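Roralier ハンドヘルドグリッパー Pace
製品情報/設置・保守のご案内

製品概要
Paceは、作業者が手に持って操作する二指式のグリッパーです。食器や小物の仕分けなど、卓上での把持動作を記録する用途に向けて、Roralierが設計および製造を行っております。一台での単独使用のほか、二台を組み合わせた作業セルとしての運用に対応しております。本ページでは、作業セルの設置、日常の手入れおよび部品交換の手順についてご案内いたします。

設置
作業台は水平で、荷重をかけても揺れのないものをご用意ください。天板の色は白またはこれに準ずる明色を推奨いたします。台の周囲には、作業者が両腕を無理なく動かせるよう、60 cm以上の空間を確保してください。

対象物は、収納容器を台の奥側に、カトラリー等の細長い物品を手前側に配置することを標準といたします。半透明の容器や金属製の食器は照明を強く反射することがあります。初回の設置時には、実際に使用する物品を並べた状態で映像を確認し、照明の角度を調整してください。

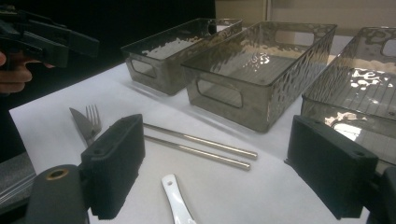 仕分け作業セルにおける対象物の配置。グレーの半透明バスケット3個、ナイフ、フォーク、ステンレス製の箸ほか。

始業前点検
電源を入れる前に、以下の項目を確認してください。
・左右のフィンガーが同じ高さで向き合っていること
・フィンガー固定ねじに緩みがないこと
・レバーを離したとき、フィンガーが全開位置まで戻ること
・レンズ面に指紋や曇りがないこと
いずれかに異常が認められた場合は使用を中止し、管理責任者に報告してください。

日常の手入れ
フィンガーの把持面は、使用後に乾いた不織布で拭いてください。溝に入った異物は、付属のナイロンブラシで溝に沿って取り除きます。金属ブラシおよび有機溶剤は使用できません。油分が付着した場合に限り、水で薄めた中性洗剤を布に含ませて拭き取り、十分に乾燥させてください。

開閉機構への注油は、稼働400時間ごとに実施してください。使用できる油は、弊社指定の潤滑油Riltoraに限ります。余分な油は把持面に移らないよう、その場で拭き取ってください。

フィンガーの交換
把持面の摩耗が進むと、箸やスプーンの柄など細い物品を保持したときに滑りが生じやすくなります。摩耗限度に達したフィンガーは、左右を一組として交換してください。片側のみの交換は、把持中心のずれの原因となります。

1. 電源を切り、ケーブルを本体から外します。
2. フィンガーを全開にし、固定ねじを緩めます。
3. 古いフィンガーを上方向に引き抜きます。
4. 新しいフィンガーを奥まで差し込み、ねじを仮締めします。
5. フィンガーを閉じて左右の面を合わせ、その状態で本締めします。
6. 開閉を100回行い、ねじの緩みと異音の有無を確認します。

交換後は、必ず開度の校正を行ってください。二台構成の場合、校正値は本体ごとに保存されるため、交換した本体のみの校正で差し支えありません。

修理のご依頼
開閉機構の分解を伴う修理は、Tivcombeサービスセンターにて承ります。お客様による分解が確認された製品は、保証の対象外となります。ご依頼の際は、製造番号、症状および直近の注油時期を書面にてお知らせください。本体は電源ケーブルを外し、フィンガーを取り付けたままお送りください。

技術窓口:Ginevra Fabbri(保守担当)
部品窓口:Raphaël Picard
改訂日:2020-03-12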